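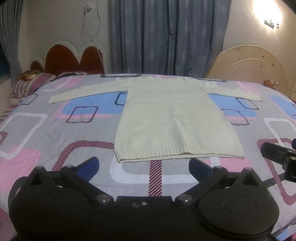
Page last modified: June 27, 2023

From: Jocelyn Boychuk
To: Onthorpe knitwear care list
Subject: Re: Folding heavy sweaters without the center crease

Reet Kuusk wrote:

> I have tried the fold from the January thread on three pullovers
> and I still get a ridge down the front of each one. The sleeves
> also make a lump under the shoulders. Shelf depth is 28 cm, so I
> can't leave them any wider. Do you start face up or face down? And
> does it matter what they are laid out on? I have been using the bed.

Reet,

Face down. If you start face up, the sleeves end up on the front and every edge prints through.

The bed is fine for this. I use mine, with the cream pullover on the geometric bedspread. A table gives a flatter result with fine gauges, but on a heavy knit I can't see a difference. Pull the cover tight first. A wrinkle underneath will throw off the hem.

Start with the sleeves straight out to the sides, cuffs flat, hem toward you. Smooth from the middle of the back outward with the flat of the hand. Do not tug on the ribbing; it should sit at its relaxed width, and on most pullovers that is a little wider than the body above it.

Then:

1. Bring one side in by a quarter of the body width, sleeve along with it, so the sleeve lies across the back.
2. Turn the sleeve down at the shoulder so it runs parallel to the side fold, cuff toward the hem. If the cuff goes past the hem, double it back.
3. Same on the other side. The sleeves should lie next to each other and not overlap. I suspect your lump comes from here.
4. Fold the hem up a third of the way, then again to the collar. Turn the whole thing over.

Your ridge is probably from folding in half lengthwise, as the January post said to do. Saulius Tamošiūnaitė corrected that further down the thread – the correction never made it into the archive copy.

For 28 cm of depth, measure the folded piece before you stack. Mine comes out a little under that from collar to bottom fold. If yours is over, make the first hem fold deeper and leave the sides alone.

On pilling and lint: check the lower body while it is spread out. Specks show up well on light yarn and are easier to pick off before folding than after. I go over the back, fold, turn, then go over the front.

I don't stack more than three heavy ones. Mélanie Gosselin stacks higher on her Prasberg shelves, with the heaviest at the bottom, and rotates them monthly. I have not tested that.

Jocelyn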